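Setting the Table and Clearing It: Session 4 Handout
Everyday Objects, an evening course at Grullside
Tutor: Fidel Huenchumán

Shares 20 | Comments 3

Welcome back! Last time we got rather carried away with cutlery, so jugs have moved to next session and tonight belongs entirely to round things: plates, shallow bowls and whatever people drop into them. I love this topic. A dish is such a plain thing and yet we all have one at home we'd be cross to lose.

1. Plate or bowl?

The words overlap far more than the shops admit. For this course we call it a plate if the flat part is wider than the rim is tall, and a bowl if food would pool in it. Then there is the big family in between (pasta bowls, rimmed soup plates, fruit dishes), and you may argue about those as much as you like. Last year's group argued until the lights went off.

Look at the rim first. A raised rim gives your fingers something to find when you lift from the side, and it keeps a rolling thing from leaving. Ridges on the rim help a damp hand. Run a thumb round your own dishes at home and you'll notice how different they are!

2. Colour on a pale table

White on white looks very smart in a catalogue and is a nuisance in use, especially for anyone whose sight isn't what it was. Strong colour on a pale top shows you the edge of the dish straight away. Green does this beautifully, and it changes a good deal with the light, so try a dish in a couple of spots before you settle on where it lives. 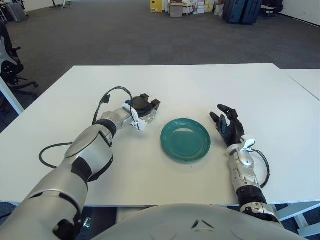 Green dish on a white table 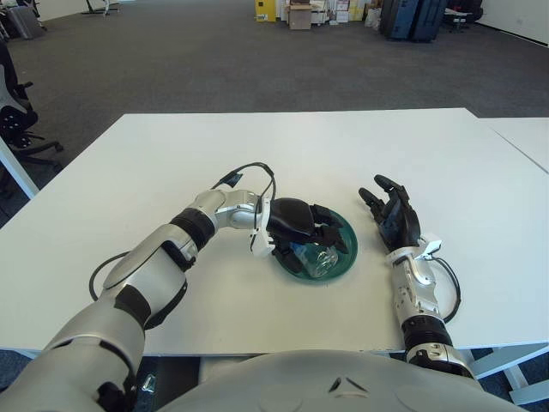
3. The dish as a catch-all

Every household has one. Keys, a lemon, rubber bands, the lid of something. I'm all for it, within reason. A shallow dish in the middle of the table gathers up small clutter and can be carried off in one go before supper. Trouble starts when tall or heavy things go in, as the weight sits to one side and the dish tips when you pick it up. Lay bottles flat, caps on, and take them out before you move the dish.

For clearing, work in this order:

- loose items out of the dish
- dish to the side, both hands
- wipe the middle of the table, then the edges
- dish back, empty, in the centre

4. Homework

Choose one dish you use daily. Write half a page on where it sits, what ends up in it and who puts it there. Drawings are very welcome. Driltach borrowers: the loan crockery is due back at the end of the session, please, wrapped in the paper it came in.

Reading: "The Maruyama Notes on Tableware", chapter on rims. It's short and a joy.

Comments (3)

brivvy_k: Did the thumb test on all my plates. Two of them have a rim I'd never noticed. Had them since 2000!

Teaspoon: Is a saucer a plate under rule 1? My sister says no.

Fidel Huenchumán: @Teaspoon yes, and tell her to bring it along, I'd like to hear her case.

Contact: Grullside Evening Courses, room 2166 | © 2023 Grullside | Back to top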